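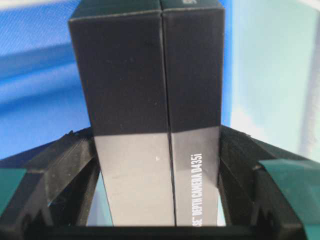 ## 3. Shelf Wear and the Decision to Mark Down

### 3.1 Setting and records

The study followed boxed household goods through eight small shops in Carnolow and Brustby over a period of six months, ending in March. All of the shops bought from the same wholesaler, Wilczyńska, and all of them used Tenent, a stock program that asks for a reason whenever a price is lowered by hand. The reason field is free text. Shop staff typed whatever they liked into it, and some typed very little. Entries such as "box," "old box" and "corner" were common, and one shop used a single letter throughout.

From the Tenent logs we drew 2,000 markdown entries. Seasonal sales and price changes sent down by the wholesaler had been removed before this step. Both authors read every entry and sorted it by the kind of wear it named. Z. Ostrowski had worked in one of the Brustby shops before the study began, and entries from that shop were therefore coded by K. Ostrowski alone.

We use "wear" for changes to the outside of a sales box that leave the goods inside fit to sell. It covers scuffing, fading, dented corners, lifted flaps, and price stickers that have been removed and have left a mark. Water damage was left out, as the shops treated it under their insurance and did not record it in a consistent way.

### 3.2 Surface color

Dark boxes were marked down for scuffing more often than light ones. This agrees with what shop owners told us in interviews before we had looked at the logs. A rub mark on a matte black surface is pale against a dark ground and can be seen from the aisle. The same mark on a gray or white surface may go unnoticed until someone picks up the box.

Boxes printed in two tones are harder to place. Many have a dark upper part and a light silver-gray lower part, with the change of color at a similar height on each box, so that a row of them forms one band along the shelf (Figure 1). The upper part is handled most, as customers tend to tip a box forward from the top, and it is also the part on which a scuff shows. Several owners said they would prefer the colors the other way up. The lower part rubs against the shelf lip when stock is pulled forward, but entries that named this area were few.

The band also affected how staff judged damage. When two boxes stand side by side, a small difference in the height of the color line draws the eye, and staff in one Carnolow shop had marked down boxes as "uneven" that had no wear at all. We kept these entries in the sample under a separate code. They are not included in the comparison of dark and light surfaces.

### 3.3 Handling before the shelf

A good deal of wear had already happened when the goods reached the shop. Wilczyńska delivers in outer cartons that are packed to order, and a short order leaves space inside. Boxes then shift against each other on the road. Owners who placed small, frequent orders recorded more scuffing than owners who ordered less often and filled their cartons. We had expected the opposite, on the grounds that goods ordered often would spend less time on the shelf.

Unpacking made a difference as well. In three shops the cartons were opened with a knife on the sales floor, and cuts to the sales boxes appear in the logs of all three. The remaining shops unpacked in a back room, where staff had more space and usually a table. Their logs contain hardly any cuts. The owners of the first group knew this, but their back rooms were full.

### 3.4 Display cases

Some stock was kept behind a clear barrier, mainly small items that had been stolen in the past. Acrylic enclosures were more common than glass (Figure 2).
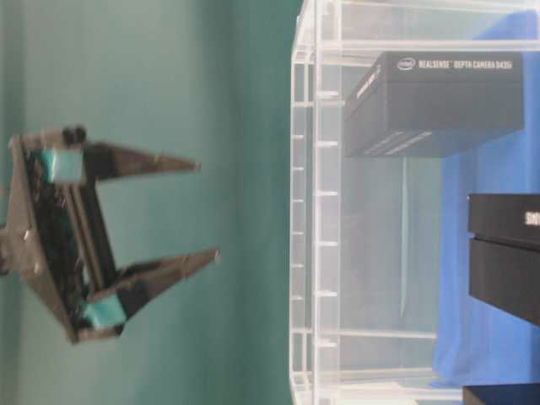

Wear of the ordinary kind was rare in this stock. What the logs show in its place is fading, and it is concentrated in shops where the case stood near a front window. Staff tended not to notice fading while the boxes were together, as all of them had faded at the same rate. It was recorded when a new delivery was added and the older boxes looked brown or dull beside it. For this reason the date of the entry says little about when the fading took place, and we make no use of it in the timing analysis in Section 4.

Goods in cases also sold more slowly. A customer who wants to look at the box must ask for it, and owners in both towns believed that some customers would not. We cannot test this with the present data. Tenent records sales but has no field for where in the shop an item was kept, and the owners' own notes on placement were too patchy to be matched to the logs.

### 3.5 Limits of the markdown record

A markdown entry shows that a person looked at a box and decided to lower its price. It does not show how many similar boxes were passed over. Staff at the Brustby shops told us that they checked shelves when trade was slow, and the logs contain clusters of entries that fit this account. A quiet afternoon can thus look like a run of damaged stock. The figures in the following section are given by shop and by month, and no attempt has been made to correct them for the time staff spent checking.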